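Student Robotics Project: Gallery

Arabzadeh College Engineering Department

The pictures and notes on this page record the work of the second-year robotics group during the summer term. Students were asked to program a robot arm to pick up soft household objects and place them in a tray without dropping or crushing them. The project was supervised by Marjan Rezaei and forms part of the practical assessment for the course.

Soft objects were chosen for the later weeks of the term. Rigid blocks and tins had been used first, and most groups were able to handle these reliably by the end of May. Fabric behaves differently. It gives way under the fingers, and a grip that looks secure may slip once the arm begins to lift. 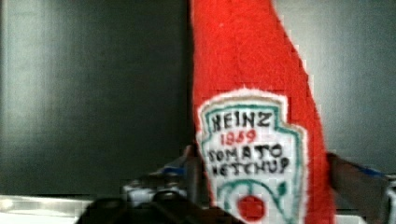

Each group was allowed 40 attempts per object and was required to log every one, including those that were stopped early. The log sheets record the finger opening, the height of the grip and the result. Groups were free to choose their own approach, provided that the arm stayed within the speed limit set by the department.

Two groups, Skostard and Cusero, presented their work to the first-year students in June. Skostard set a fixed finger opening for each toy, measured by hand beforehand. Cusero wrote a short routine which closes the fingers in small steps and pauses between them. Both programs are held in the department's shared folder, together with some 200 log sheets from the term.

Students wishing to join the project next year should speak to their course tutor before the end of term. There are 20 places. No previous experience of programming is needed, although applicants are expected to attend the safety session, which lasts 60 minutes and is held in the main workshop.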